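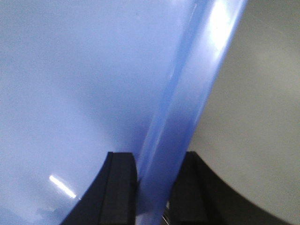
# Tronalport rim grasping: frequently asked questions

Maintained by Evangelia Karras and Jarlath Dunne. Applies to release 2 of the grasp planner and the matching perception node.

## Perception

**Does the rim detector need depth data?**

No. It fits a line to the rim in the wrist image and takes the approach distance from the arm's forward kinematics. Depth can be enabled with `use_depth: true`, but glossy plastic tends to leave holes in the depth map, and the default is off.

**Why does the detector report two rims on one wall?**

Long specular highlights have straight edges, and the line fitter accepts them. A candidate line is scored on length, contrast and distance from the finger midline. In the wrist view below, the glare streak on the blue wall runs diagonally while the rim runs straight down between the fingers, so the angle prior alone is enough to reject it. Problems start when a streak lies nearly parallel to the rim. In that case, lower exposure first, then raise `saturation_mask`.

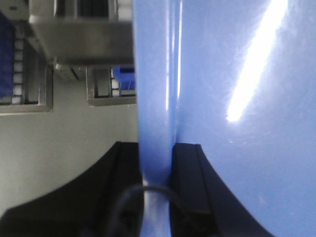 Finger masks are applied before line fitting and are generated from the gripper model. They cover rigid parts only. A cable that loops into view near the fingertips, as the thin black one does between the fingers, is not in the model and has to be painted into the static mask by hand. Run `mask_edit`, save, and restart the node. If the cable can move, paint the full area it may cover.

**Can I reuse a mask from another cell?**

Only if the camera mount and the fingers are the same. Spyros Karamanlidis keeps the Gredmont and Cirkico masks in the shared config repository.

## Control

**When does the controller switch from position to force control?**

On first contact, or when the planned closing width is reached. The threshold is `contact_threshold`, in raw sensor counts. The shipped value is 371. Values above 709 are rejected at load time.

**The gripper closes and then opens again. Is this a fault?**

Usually not. If the rim is off center, one finger touches early and the controller backs off to re-center. It tries this up to seven times before returning `GRASP_ABORT`. Check the hand-eye calibration if you see more than an occasional retry.

## Planning

**How is the work surface represented?**

As a single plane with a padded boundary. The plane is fitted from the fixed camera during setup and stored with the cell config.

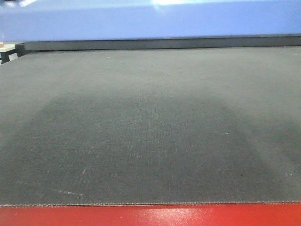
Refit it after moving the fixed camera or changing the surface covering. The planner does not detect either change – it will go on using the stored plane without a warning.

**Do shadows affect the fit?**

The fit uses calibration target corners only. Shadows matter to the background subtraction step, where `shadow_tolerance` applies.

## Tooling

**Where do I report a bug?**

Open a ticket in the planner tracker and assign it to Anastasia Psarras. Attach the log bundle from `collect_logs` and the active cell config.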